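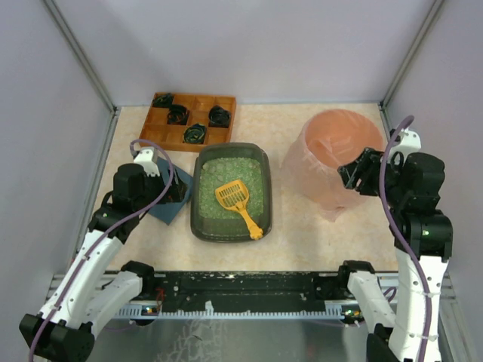 *Beige surface with a faint marbled pattern, pale lavender-grey wall behind.*

# Nullton Surface Words

Nullton is a small collection of English words and phrases for the colour and pattern of indoor surfaces: worktops, table coverings, wall paint, floor sheets, shelf liners. The phrases come from old trade catalogues and from second-hand adverts. Each one is kept as it was written, together with a plain reading of what the writer most likely meant.

I began it when I was translating catalogues into my own language and could not decide if "oatmeal" is a beige or a grey. My dictionary said it is a food. I kept notes, the notes became a table, and this is the table.

Last changed on 11th April.

## What is inside

| File | Content |
|---|---|
| `phrases.csv` | the main table, one phrase per row |
| `base_colours.csv` | the eight base colours and their notes |
| `patterns.csv` | pattern words, such as marbled, flecked, veined |
| `sources.csv` | where each phrase was found |
| `doubtful.csv` | phrases I could not read with confidence |

The main table has 200 rows. Of these, 136 name a colour and a pattern together ("cream with grey vein"). The others name only one of the two. There are 40 more phrases in `doubtful.csv`, and they are not part of the main table.

All files are UTF-8, separated by commas, with a header row. Text fields which contain a comma are in double quotes.

## Columns in `phrases.csv`

- `id` -- a short code which does not change between versions
- `phrase` -- the words as printed, with the original spelling and capital letters
- `base` -- one of the base colours
- `strength` -- `pale`, `middle` or `deep`
- `lean` -- the second colour which the first one moves towards, if any
- `pattern` -- a word from `patterns.csv`, or empty
- `pattern_strength` -- `faint`, `clear` or `strong`
- `source` -- a code from `sources.csv`
- `note` -- free text, mostly empty

An empty `pattern` means that the phrase says nothing on the matter. It does not mean that the surface was plain. If the source says "plain", then the word `plain` is in the column. Please keep this difference if you convert the files to another format. Some spreadsheet programs fill the empty cells with zero, and then it is lost.

## A sample

```
id,phrase,base,strength,lean,pattern,pattern_strength,source,note
ns-oat-a,"Oatmeal, lightly marbled",beige,pale,grey,marbled,faint,ADI,
ns-lav-c,"Lavender Mist",grey,pale,purple,,,COS,wall paint
ns-ivo-b,"old ivory w/ brown vein",white,middle,yellow,veined,clear,DIZ,advert
```

## Sources

**Adico** printed catalogues for kitchen fittings. The colour names are calm and repeat from one list to the next, so they were a good place to begin. "Oatmeal", "Sand" and "Biscuit" all appear on the same page there, and the order on the page helped me to decide which is the darkest.

**Cosano** sold wall paint. Its names are more poetic and many of them say nothing about a colour unless you have the paint card next to you. I had the cards for most of them. Where the card was missing, the phrase went to `doubtful.csv`. "Quiet Morning" is still there.

**Dizon** was a free paper with adverts from private sellers. The spelling is uneven and I left it uneven. People who sell a table want to finish the advert quickly, so they write "marble effect" for nearly anything with a line in it. I recorded these as `marbled` only when the rest of the advert supported it.

The sources are not equal in size. Adico gives more rows than the other two, and if you make any statistics from this table you will mostly be measuring the taste of one firm.

## How the readings were made

I read each phrase together with its page, chose the base colour, and put the sheet away. In June I read all the phrases again without looking at my first answers. Where both readings agreed, the row was accepted. Where they did not, I looked at the page again, and if I still could not choose I moved the phrase to `doubtful.csv`.

The most difficult border is between pale grey and pale purple. "Lavender-grey", "dove" and "heather mist" can all be the same paint in different light. My rule is this: if the phrase has the word grey in it, then `base` is grey and the other colour goes to `lean`. For "dove" I followed the printed card.

The second difficulty is *marbled* against *veined*. In this collection, marbled means soft clouds or turns of colour across the surface. Veined means that separate lines can be followed with a finger. Many sellers do not make this difference, and a stone cutter would probably make a finer one.

## Known problems

- Old print changes colour. A cream page makes every grey on it warmer, and I could not correct for this.
- The readings are from one person who learned English as an adult. Native speakers may hear "fawn" or "buff" differently.
- Nearly all phrases are British. Words such as "taupe" are less frequent than I expected.
- `pattern_strength` is the weakest column. If the phrase has "lightly", "soft" or "hint of", I wrote `faint`. If it has nothing, I wrote `clear`, and this is a guess.
- Cosano used "Stone" for two different paints. Both rows are kept, with a note.

## Use

The table is suitable for translators, for people who write shop listings, and for simple matching of search words. It should not be used to order paint. There are no colour codes in it and I do not plan to add them -- a code would look more exact than the words allow.

## Corrections

Please open an issue with the `id` of the row, your reading, and a short reason. A scan of a printed page is welcome if you have the right to share it. For new phrases, please add the source first, otherwise the check script will refuse the row.

## Licence

CC BY 4.0 for the readings and notes. The phrases themselves are short quotations from their sources.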